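Handheld grippers: Zutside tips vs Mollico tips, anyone run both?

gearslip
Joined: July
Posts: 414

Ok so trying to pick fingertips for our handheld grippers before we order a bigger batch. Right now its between the angled pointed ones (Zutside) and the wide flat pads (Mollico). Same handles, same marker cubes on the front, only the tips change.

What I did so far: two evenings, both tip sets, same tasks. Small cup pick, thin stick pick, hand-over left to right. Head camera on for all of it.

Short version — pointed tips win on the stick, flat pads win on anything round. Not even close on either.
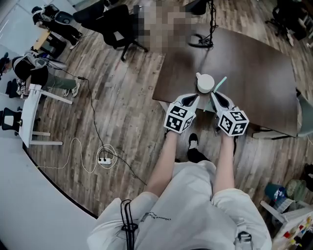 The cup is the one that bugs me. With the pointed tips you have to come in from both sides dead level or it spins away from you. Flat pads just grab it. But then flat pads can't get under the stick at all, you end up pushing it across the table like a broom.

Also wrist gets tired faster with the Mollico set. Heavier up front I guess? Didn't weigh them.

Leaning Zutside. Talk me out of it.

tablefour

What gap are you closing to on the cup? We had the spinning thing too and it was all in how far we closed the trigger before touching. Come in nearly closed, less travel, less spin.

gearslip

Hm, no, coming in wide open every time. Will try.

ngau_fan_3

Skip both, get the Ngau soft tips. Rounded, slightly sticky, do cups and sticks fine. We swapped over and never went back.

odd_torque

Disagree on Ngau. Ran them for 3 weeks. The sticky surface picks up dust and lint and then its not sticky, so now your early recordings and your late recordings behave different. Wiped them between runs, helped a bit, got old fast.

Pointed and boring is better. At least they act the same on the last run as on the first.

ngau_fan_3

We wipe ours once at lunch and its fine?? Maybe you got the older batch.

odd_torque

Maybe. Wasn't going to buy another set to find out.

pinlock

Nobody has asked about tracking yet. Tips are cheap, swap them whenever. How are the cubes holding up when your hands get close together? On small stuff like a cup both grippers are right next to each other, and for us one cube kept hiding behind the other one from the head cam. Lost pose on the left hand mostly.

What controller box are you on? The Zusancombe one smooths over short dropouts by itself, looks nice on playback, but the path it fills in is a guess. Turn that off before you compare anything.

gearslip

Zusancombe yeah. Smoothing is ON. Ugh. Didn't know it touched the dropouts, thought it was only for jitter.

So my hand-over numbers are probably junk then. Picks should be ok, you can see on the video if the thing came up or not.

pinlock

Picks are fine. Redo the hand-over.

tablefour

Fwiw we leave smoothing on and just toss any run with a gap in it. Raw was so jumpy we couldnt tell a bad grip from a bad read.

pinlock

Ok but with smoothing on how do you know there was a gap

tablefour

Log file. Dropouts still get written, second column. Takes a minute to check.

pinlock

Fair, forgot about the log. I still wouldn't do it for a comparison — for plain recording sure.

cupandball

One vote for flat pads. Most of what we pick up is round or boxy, the thin stuff is maybe one task in a whole day. Count your tasks first, then pick tips. Also a dark table with dark tips is a pain to review later, we put down a light mat.

gearslip

Ours is mostly small kitchen things so kinda both. Hate that answer.

Mat is a good idea, tips do get lost against the brown when I scrub through.

odd_torque

Pointed on one hand, flat on the other?

gearslip

Thought about it. Then everybody has to remember which hand does what, and the left handers swap it anyway.

Update: tried the nearly closed thing tablefour said. Way better on the cup with the pointed ones, still slips if I rush. Smoothing off, redoing hand-over tomorrow with both sets. Will post the log numbers if they make any sense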